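Ticket 3318: Celtov finger pads vs Goodall pads, width readout drifts on handheld gripper
Status: open, waiting on vendor
Component: handheld gripper, finger pads, wrist camera
Priority: normal (was low) 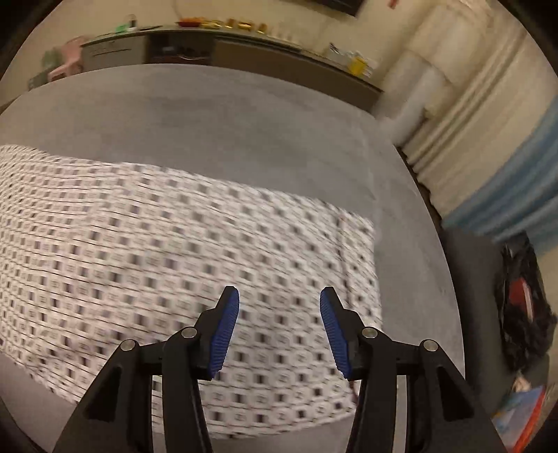
Width readout drifts once the Celtov pads are on. Goodall pads on the same linkage were fine all of last week. Readout says closed when there's still a gap you could post a coin through, and it gets worse the longer the session runs. Swapped only the pads, no firmware change, no change to the springs. Cloth folding is the test task, same patterned cloth with the squares on it each time. The Celtovs are the ribbed blue ones, and with the fingers wide open like this you can see the pads lean in towards each other at the top, so any slop at the pins goes straight into the tip gap. Background smears a bit when the hand moves but the fingers stay fairly sharp, so I don't think the camera is the main problem. Could be wrong.

Setup
Gripper: Balley handheld, second unit
Camera: stock wrist camera, stock lens, auto exposure ON (see below)
Controller: Uritz logger, current build
Pads tried: Goodall smooth, Celtov ribbed

Steps to reproduce
1. Fit Celtov pads, both sides. Zero the width with fingers fully shut.
2. Start logging. Pick a corner of the cloth, lift, put down, repeat.
3. Stop after 288 cycles. Shut the fingers fully and read the width.
4. Should be zero. Isn't.

Wednesday, morning
Goodall pads, 288 cycles. Reads zero at the end. Dropped the cloth a lot though, the smooth face just slides off a single layer. 82 failed picks. That is why we wanted ribs in the first place.

Wednesday, after lunch
Celtov pads, 288 cycles. 5 failed picks, so much better grip, no argument there. But width is off at the end by more than the spec allows. Re-zeroed, ran again, same thing.

Wednesday, 16.20
Turned auto exposure off. No change to the drift. Leaving it off anyway, the picture stops pumping when you swing past anything bright and the tracker seems happier.

Wednesday, 16.45
Checked the pivot pins for play. Outer ones fine. Inner left one moves slightly if you push it sideways, can't feel anything on the right. Did not have this with the Goodalls but then I wasn't looking for it so take that with a pinch of salt. Nipped it up. Drift smaller, not gone.

Next day, early
Pulled both Celtov pads. Left one had crept in its holder towards the tip. Marked the edge with a paint pen, refitted, short run. Mark had moved again. So the pad is walking. Ribs grab the cloth, cloth drags the pad every time you let go. Smooth pads never had anything to drag them.

Tried so far
- double sided tape behind pad: holds for a bit, then goes, and leaves muck in the holder
- tighter fit with a strip of card: works but the finger won't shut square
- swapping left and right pads: the left side still walks, so it's the holder or the pin, not teh pad

Comparison for whoever picks the pads
Goodall: readout stable, poor on one layer of cloth, OK on anything stiff. Easy to clean.
Celtov: much better on cloth, walks in the left holder on this unit. Fluff gets between the ribs, needs a brush.

Not tested: first Balley unit with Celtov pads. It's out on loan till June so can't rule out that our left holder is just worn. Somebody please check before we order more of either.

Workaround for now: Celtov pads, re-zero every time you change battery, note it in the log. Any run where you forgot, flag it, don't delete it. The video is still usefull even if the width is rubbish.

Asked Balley for a new left holder plus inner pin. Asked Celtov if they do a pad with a lip at the back. No reply yet from either.

Leaving this open.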